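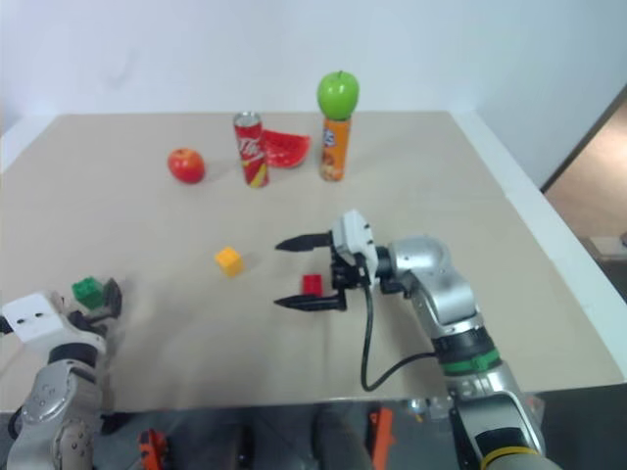
Two Arms on a Shared Bench

The workshop at Mindulwood opens at 7 in the morning, and by a quarter past, In-ho Seo has usually run the homing routine twice. The first pass is for the arms. The second is for him, because he does not trust an encoder that has sat overnight in an unheated building.

Seo is a controls technician by trade and has rented bench space at Mindulwood for three winters. Most of the members work in wood. There is a bandsaw, a lathe with a cracked guard, and a dust extractor that trips the breaker if the kettle is on. In the back corner, against a white wall, he has been building a two-armed manipulation rig out of secondhand parts, on evenings and most of every Monday, with a total outlay he tracks in a spreadsheet and does not round.

The arms came from Irkimano, a small dealer that strips decommissioned lab equipment and sells it by the crate. They arrived with their joint housings intact and their wiring harnesses cut. Seo spent the first month on connectors. Each arm had been unplugged with side cutters at the base, leaving short tails of cable that had to be identified conductor by conductor. The dealer supplied a wiring diagram. It was for an earlier revision and had two pairs reversed, a fact he established with a current-limited supply and some patience.

The grippers are parallel-jaw units with tapered fingertips. He considered suction and rejected it early. A suction cup will pick up a flat, sealed surface very well and will pick up a studded toy brick very poorly, and the objects he cares about are closer to the second case. Parallel fingers tolerate variety. What they do not tolerate is poor alignment, and most of the last year has gone into alignment.

The fault that took longest to find was in the right wrist. When the arm was commanded to a fixed point above the table, the fingertips arrived 2 millimeters to one side. The offset was repeatable, which ruled out backlash, and it changed sign when the wrist was rotated half a turn, which ruled out the base. Seo remounted the gripper, shimmed the flange, and rewrote part of the kinematic model. None of it helped. The cause was the gripper cable. It had been tied too close to the joint and was acting as a weak spring, pulling the last link over at the end of every move.

He cut the tie and let the cable hang in a loop with enough slack to cover the full range of the wrist. The error dropped below what he could measure with the dial indicator. The loop is ugly and will catch on anything tall left near the right side of the table, so tall things are kept to the back.

"I had the model open for two weeks," Seo says. "I should have looked at the cable on the first day."

Control runs on a used desktop machine under the bench. The loop closes at a fixed rate, and anything that cannot finish inside one cycle is moved to a separate process. The vision code is the main offender. It takes a color picture of the table, finds candidate objects, and returns a position and a heading for each. The arms do not wait for it. They continue along the last valid plan until a new one arrives, and if none arrives within 20 cycles they stop where they are.

That timeout was a matter of some argument. Sæther, the motion library he builds on, ships with a longer default, chosen for mobile bases that coast. On a fixed bench with two arms sharing one workspace, the longer value allowed one gripper to travel well into the other's reservation before anything objected. The arms have met once. The damage was a chipped fingertip and a stripped screw, and the default was changed the same evening.

Workspace reservation is the least elegant part of the software and the part Seo spends the most time defending. The table is divided along its middle into left and right territories, with a shared strip between them. Either arm may request the strip. Only one may hold it. An arm that holds it must retract fully before releasing it, even if the other could safely pass. The rule wastes time. It can also be written on an index card, and every failure it produces is a delay, which he prefers to a collision.

The test objects are deliberately ordinary. Plain blocks and cubes do most of the work. A block with flat faces tells you whether the heading estimate is correct: if it is, the fingers close on two parallel sides and the block stays where it was. If it is wrong by more than a few degrees, one finger touches first and the block turns. Seo reads the result from the rotation and logs it before the lift, so a pick that succeeds by luck is still recorded as a poor approach.

Round objects test something else. An apple has no heading to get wrong, but its width changes with height, and a gripper that closes above the widest point will squeeze it downward into the table. Drink cans add a reflective surface, which the vision code handles badly when the ceiling lights are on. Tall canisters are easy to grip and easy to knock over. He introduces these one class at a time, and does not move on until the previous class has been through a full run.

A full run is 40 attempts. The number was set by how long the lathe section takes for lunch, during which the dust extractor is off and the bench does not shake. With the extractor running, the camera mount picks up enough vibration to blur the edges of small objects. Seo fitted rubber isolators from Bromitz under the mount in August and the blur was reduced, though he still schedules the runs that matter for the quiet period.

By the time of my second visit the log held 836 attempts with the current calibration. He would not give me a single success rate for them. The figure depends on what is on the table, he said, and a rate averaged over blocks and fruit describes neither. He showed me the entries by class. Blocks were the strongest. Studded bricks were close behind when approached across the short side and clearly worse along the long side, where the opening of the jaws leaves little margin. Fruit was the weakest, and he had flagged a third of the failures there as gripper height errors, traceable to the depth estimate.

Depth is the next job. At present the height of an object is inferred from its class, so a cube is assumed to be as tall as cubes usually are. This is adequate for manufactured things and inadequate for apples. He has a second camera in a box and a calibration target printed on aluminum sheet, and has drawn a bracket that would put the two lenses on a common bar. The bracket needs a mill, and the mill at Mindulwood is waiting for a spindle bearing.

In the meantime he is working on handovers. One arm picks up a block, holds it in the shared strip, and the other takes it. The sequence requires both grippers to be in the strip at once, so the reservation rule has to be suspended under controlled conditions. He has written a separate mode for it, with speed held to a crawl and motor current limits set low enough that he can stop either arm with an open hand. The transfer itself comes down to timing. If the giving hand opens early, the block drops. If it opens late, the two arms pull against each other and the wrist motors fault.

The fix under test is to watch the current in the receiving gripper. When it rises and stays up for several cycles, the fingers have closed on something solid, and the giver is told to open. It works on rigid blocks. Foam is a harder case, as the current climbs slowly and there is no clear step to trigger on. Seo has tried a threshold on slope and is not satisfied with it.

Other members stop by on their way to the sink. Some have asked whether the rig could sand, and he has told them that it could, badly, and that the dust would be in the joints within a week. One asked whether it could sort screws by length. He has added that to the list, below the depth camera and the handover mode, and above repainting the bench.

At noon the extractor shut down. He cleared the shared strip, checked that the cable loop was hanging free, and started the next run.

Related

Sharing a Breaker: Power Planning for Small Workshops
A Lathe Guard from Scrap Polycarbonate
Reading a Dial Indicator Without Fooling Yourself
Secondhand Servo Drives: What to Test Before Paying
Letters: More on Unheated Buildings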